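Bancada ripada Ulico Ploltberg: três meses com torres abertas em cima
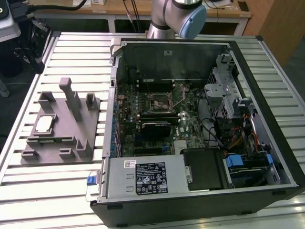 Torre deitada na bancada, sem a tampa lateral e com o soquete do processador vazio.

Comprei a Ploltberg em agosto, desconfiado, e continuo desconfiado. A Ulico vende esta bancada de metal como "superfície técnica para manutenção de informática", frase que para mim costuma querer dizer a mesma mesa de sempre com o preço mais alto. O modelo antigo, o Ister, custava menos e tinha tampo liso. Eu queria saber se as ripas serviam para alguma coisa ou se eram só uma maneira de gastar menos chapa.

Trabalho sozinho numa oficina pequena. Pego computador de escritório usado, testo, limpo, troco o que presta por peça melhor e revendo. São quase sempre torres de empresa, muito Dell, com aqueles plásticos azuis nas gavetas de disco que eu aprendi a gostar. Máquina assim se trabalha deitada, com o lado aberto para cima, e fica horas na mesma posição. A mesa precisa aguentar o peso sem balançar e não pode me atrapalhar. É só isso que peço.

Começo pelo que funciona. A estrutura é firme. Apoiei nela duas torres ao mesmo tempo, mais o meu cotovelo e uma caixa de fontes velhas, e não cedeu. O fabricante fala em 100 kg de carga distribuída e não tenho como conferir, mas também não tenho motivo para duvidar. Os pés reguláveis seguram bem em piso torto, e o meu é bem torto. A poeira também incomoda menos: quando passo o pincel num gabinete que ficou anos debaixo de uma mesa, boa parte cai pelos vãos e vai parar no chão, onde varro de uma vez. No tampo liso eu ficava empurrando sujeira de um canto para o outro.

Agora, os parafusos. Qualquer pessoa que já abriu um computador sabe onde esta conversa vai dar. Parafuso pequeno em cima de ripa some. Na primeira semana perdi um da fonte, dois de disco e um espaçador de placa-mãe, e passei mais tempo de joelhos com a lanterna do que com a chave na mão. A Ulico sugere comprar à parte a bandeja Wu, que encaixa embaixo e recolhe o que cai. Achei um desaforo. Se a mesa precisa de uma bandeja para ser usada, a bandeja devia vir junto. Resolvi com uma assadeira velha e dois ganchos de arame, e está lá até hoje.

O segundo problema aparece com peça solta. Placa-mãe fora do gabinete eu não ponho direto nas ripas de jeito nenhum. É metal, tem aresta, e não gosto da ideia daqueles pontos de solda encostando ali. Com processador fora do soquete fico ainda mais chato: uso uma manta por cima, e aí a bancada ripada vira bancada lisa, com a diferença de que paguei mais por ela. O texto do site menciona "ventilação natural do equipamento em teste". Pode ser. Medi a temperatura de uma mesma torre na Ploltberg e numa mesa comum de madeira, com o mesmo teste rodando, e a diferença foi tão pequena que eu não apostaria um café nela.

A montagem também rende reclamação. O manual tem desenhos minúsculos e pula do passo 5 para um passo que claramente devia vir antes. Perguntei ao suporte e fui atendido por Settimio Amato, educado, que me mandou um arquivo mais novo no mesmo dia. O arquivo novo tinha o mesmo erro — mas vinha com uma foto, e pela foto eu me entendi.

Uma coisa que não esperava usar e uso: os vãos servem para prender acessório. Abraçadeira, gancho, organizador de cabo, tudo se amarra ali sem furar nada. Deixo os cabos de teste pendurados numa lateral e pararam de se enroscar nos chicotes de dentro do gabinete, que já são bagunça suficiente com aquele monte de fio laranja, amarelo, vermelho e preto.

Paguei 3196 reais, com frete. Hoje vi a mesma por 3114, o que não muda a minha opinião e só me irrita um pouco. Para quem mexe principalmente em gabinete inteiro, limpa muito e tem espaço, é uma bancada boa e cara. Quem conserta placa, solda ou lida com peça miúda o dia todo fica melhor servido com um tampo liso e uma manta decente por cima. O Ister ainda aparece usado por aí, e eu procuraria um desses primeiro.

Nota: três de cinco. Com a bandeja incluída no preço, eu dava quatro.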